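Sundum introduces Movia shelving for parts rooms and small stores

April 27, 2024

Sundum today announced the Movia range of steel shelving, intended for parts rooms, workshops and small stores. The range comes in 18 configurations and is supplied in blue as standard. Units are delivered flat and assembled on site by two people.

Movia uses perforated uprights, with rows of small rectangular holes along their length. Shelf height is set by moving the panel to another row. The shelves are flat steel panels with a gloss finish, which can be wiped down and on which small or dark items are easy to find. Flat trim parts, such as licence plate frames, can be laid directly on the panel without a tray. 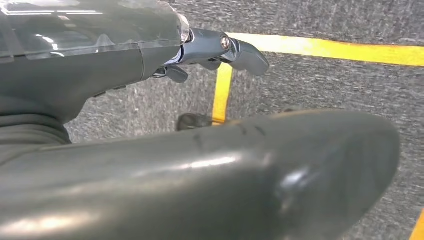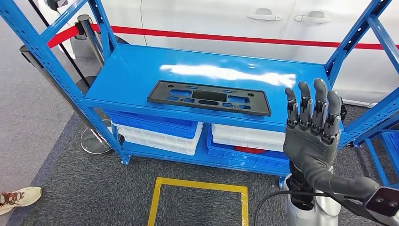
The units are suitable for carpeted and hard floors. On carpet, Sundum recommends that the uprights are checked for level after the first loading and again once the unit is full. Floor tape may be used to mark the position of a unit before assembly.

"Most parts rooms we visit store a mix of sizes, and the shelf heights get changed more often than people plan for," said Rostam Hosseinzadeh, product manager at Sundum. "We kept the hole spacing the same across the whole range, so panels can be exchanged between units."

Movia replaces the earlier Avcı range, which will remain on sale until November. Panels from the Avcı range do not fit Movia uprights. Spare panels and fixings for Avcı will be held in stock for a further 3 years.

Orders can be placed through existing Sundum dealers. Assembly sheets and load tables are included with each unit and are available separately on request. The order code for the standard blue unit is 531.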